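05/10/2023
By the Gadget Desk
Filed under: Drones > Hands-On Reviews

Alo Naciri 2 review: a small drone with a large price

Every folding drone is sold as the one that will finally make you fly more. The Naciri 2 costs $1,371 with the spare battery and the carry case, so I went in wanting proof. I flew it for two weeks near Lisville, mostly over farm roads and a gravel lot.

Flight time

Alo claims 38 minutes per charge. I never got there. In light wind I was getting the low battery warning well before the half hour, and the drone heads home on its own shortly after that. You can cancel the return, but the app nags you the whole way.

Hovering is steady outdoors. Indoors, with no GPS, it drifts more than I'd accept at this price. I tried it in my living room once, at couch height, and brought it down after a slow slide toward the bookcase.

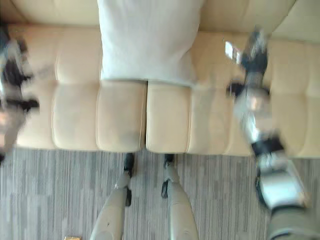 Camera and app

Daylight video is clean, with decent color straight off the card. Evening footage gets muddy fast, and the "night" setting mostly smears it. The app, called Stistbridge for some reason, wants an account before it will let you take off. It also logged me out twice in a field with one bar of signal. There is supposed to be an offline mode. I couldn't find it, and support sent me a link to the page I had already read.

Obstacle sensing works going forward and backward. There is nothing on the sides, a fact the box mentions in very small type.

Should you buy it?

If you already own the first Naciri, keep it. If you don't, wait for a sale in December and see whether the app has been fixed by then.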